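Prulow Resale — folding table help wanted, September start

Rivville sorting room, side door on Noonan Street

We need people who can fold. Mostly denim. Jeans come in by the bag, get checked, get folded, go on the shelf. September is our heaviest month and we are behind already.

Part time, mornings, 7:30 to noon. Two openings at the table, one more at the tagging desk if the right person turns up. No experience needed, but you should be ok standing for a whole shift and ok doing the same thing over and over. Some people love it. Some last a morning.

What you'd be doing:

Lay each pair out on the white table, flatten it, get the legs straight. A leg that's twisted gets pulled out and laid again. Check knees, thighs, seat, hems. Faded is fine, faded sells. Holes go in the mending bin, stains go back to Stellan. 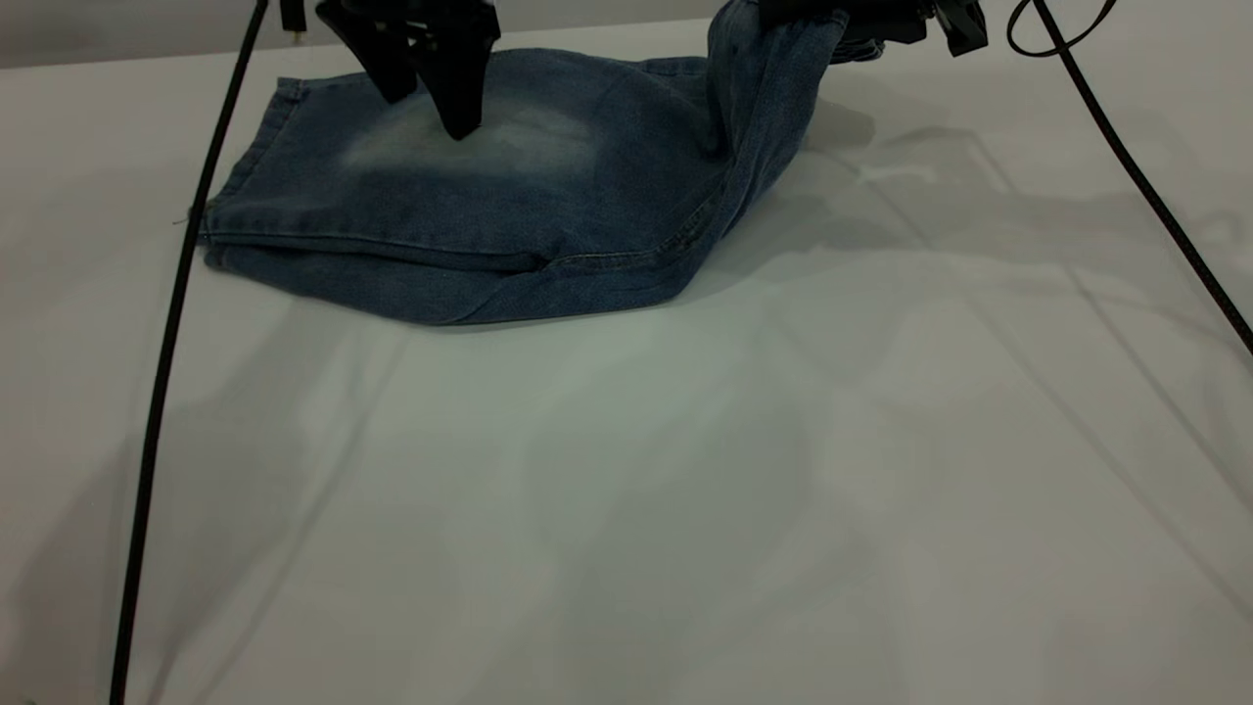

Jeans on the table, one leg still twisted. Faded patch is a keeper.

Then fold down to shelf size. Shelves are 34 inches deep and we stack two rows, so a sloppy fold means the back row falls over. Linnea Lundgren runs the table and will show you her way, please do it her way even if your way is faster. She has reasons and will tell you them.

Elastic waists are there own thing. Fold so the gathers don't end up in a lump in the middle, and leave the waistband where a customer can see it. People look for that. Trim loose threads before the pair goes out — snips are on the hook by the window, put them back. 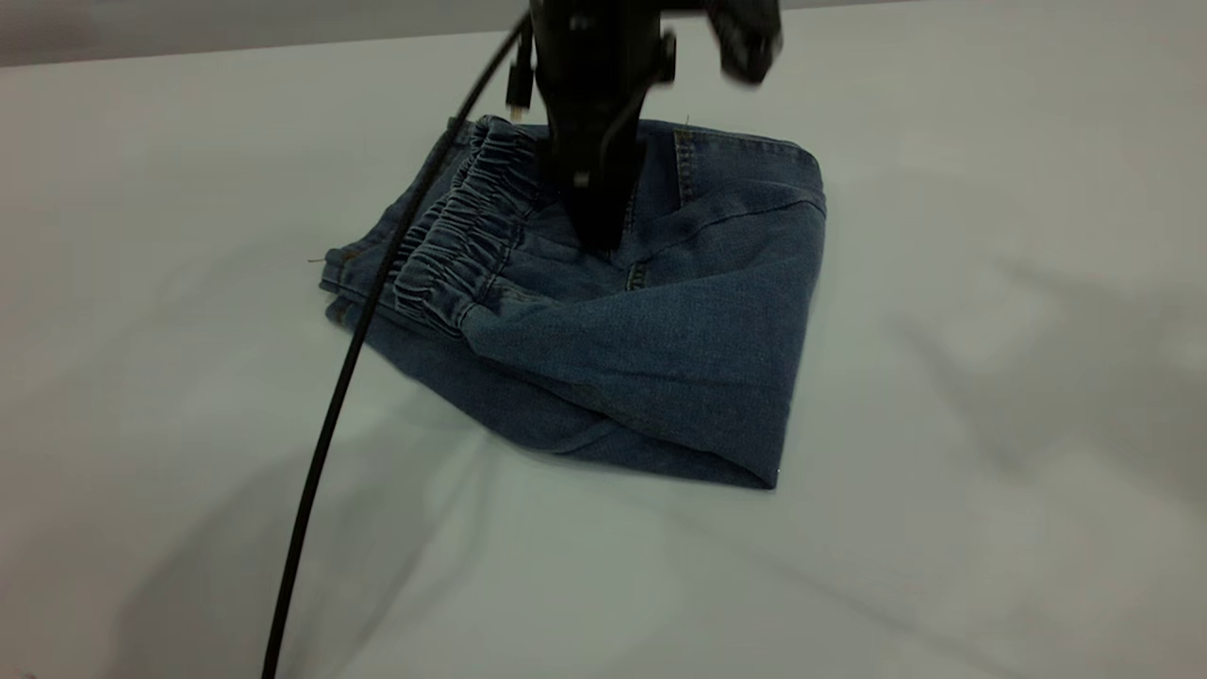

Elastic waist pair, folded up thick, gathers showing.

Pace: a good shift is 80 pairs. New people won't hit that and we don't expect it for the first few weeks. Last September the room did 3370 pairs, so yes it's busy.

Must have:
Closed shoes
Own ride or be on the bus line, parking is bad
Able to lift a full bag onto the table, or ask for a hand
No strong perfume, it gets in the cloth

Nice to have: any sewing, any retail, a second language.

Paid every other week. Staff discount on anything off the floor, denim included. Coffee is free, lunch is not.

To apply stop by before noon and ask for Linnea Moen, or drop a note in the box at 1178 Noonan Street. Put your name, a phone number that works, and wich mornings you can do. Resume optional. Short trial at the table, paid, bring nothing.

Tagging desk people ask for Živko insted.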